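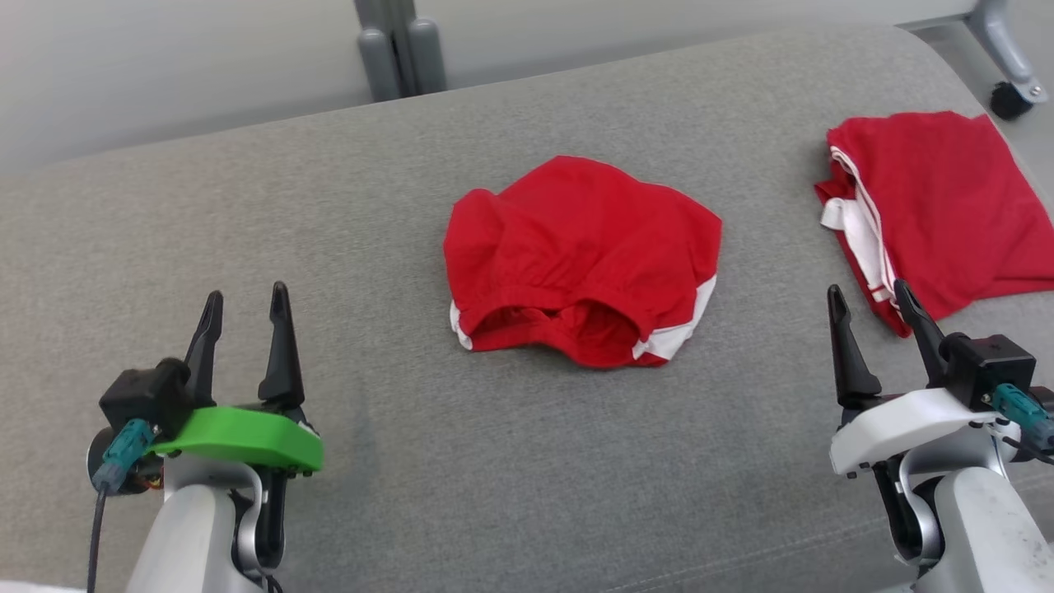

Ecaterina Cozma

How to track your cycle on paper

A paper chart works well if you don't want your dates stored in an app. You need a notebook or a sheet of graph paper, a pen and two minutes a day.

Setting up the page

Write the months down the left side and the numbers 1 to 31 across the top. Leave a wider column at the right for notes. One sheet holds 12 months, so if you start in December, carry on into the next year on the same page.

What to mark

Put a solid dot on every day you bleed and an open circle on days with only spotting. Use L, M or H under the dot for light, medium or heavy flow. Cramps get a C, headaches an A, poor sleep an S. Add your own letters if you need them, and write the key at the bottom of the page.

Fill it in at the same time each day. I do mine after brushing my teeth. If you miss a day, leave it blank. Guesses make the chart harder to read later.

Counting the length

Day 1 is the first day of real bleeding. Spotting before that belongs to the previous cycle. Count from day 1 up to and including the day before your next period starts, and write that number in the notes column.

After a few cycles, look at the shortest and the longest. Your next period will probably start somewhere between the two. Don't rely on this as birth control.

Taking it to an appointment

Bring the sheet itself or a photocopy. List any medication you started or stopped, with the date. Call your doctor sooner if you soak through a pad or tampon every hour for 2 hours or more, or if you bleed between periods and that is new for you.

Updated June 24, 2026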